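Tischroboter im Alltag: Tipps zum Leihset von Lendoser

Wer einen kleinen Roboterarm erst ausprobieren will, kann ihn bei Lendoser mieten. Das Set Prever kostet 175 Euro im Monat, Versand inklusive. Geliefert werden Arm, Greifer, Netzteil und die Software Flaven. Wir haben es im August getestet, vor allem beim Aufräumen von Schreib- und Werktischen.

Aufstellen
Der Tisch muss fest stehen. Eine wackelnde Platte merkt man sofort an der Genauigkeit. Matte Oberflächen sind besser als glänzende, auf Glas hat die Erkennung bei uns oft versagt. Kratzer und kleine Flecken stören nicht.

Kabel
Das Kabel braucht eine lockere Schlaufe, die jede Bewegung mitmacht. Zu straff verlegt, bremst es den Arm und Flaven meldet einen Fehler. Vor dem ersten Lauf den Arm einmal langsam durch alle Endlagen fahren und dabei zuschauen.

Stifte einsortieren
Das ist die beste Übung für den Anfang. Einen schweren Becher nehmen, leichte kippen beim Einstecken um. Den Becher nicht ganz füllen, sonst klemmt der letzte Stift. Einzelne Stifte schräg zum Arm hinlegen und ein paar Zentimeter Abstand zum Becher lassen. Kappen vorher fest aufdrücken. Von 23 Versuchen mit verschiedenen Stiften gelangen uns 17, die meisten Fehlgriffe gab es bei sehr dünnen Bleistiften.

Greifer pflegen
Die Fingerspitzen einmal pro Woche mit einem feuchten Tuch abwischen, kein Lösungsmittel. Graphitstaub macht sie rutschig. Ersatzspitzen von Bodin passen ebenfalls, 3 Stück liegen dem Set bei.

Sicherheit
Im Betrieb nicht über den Tisch greifen. Lange Ärmel und Halsketten vom Arm fernhalten, und wer danebensteht, sollte wissen, wo der Ausschalter ist.

Rückgabe
Den Originalkarton aufheben. Lendoser berechnet sonst eine Verpackungspauschale. Den Arm vor dem Einpacken über Flaven in die Parkstellung fahren und erst dann den Stecker ziehen.
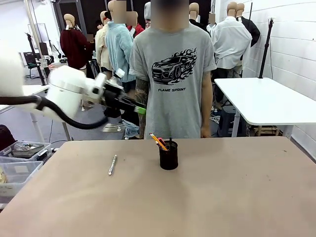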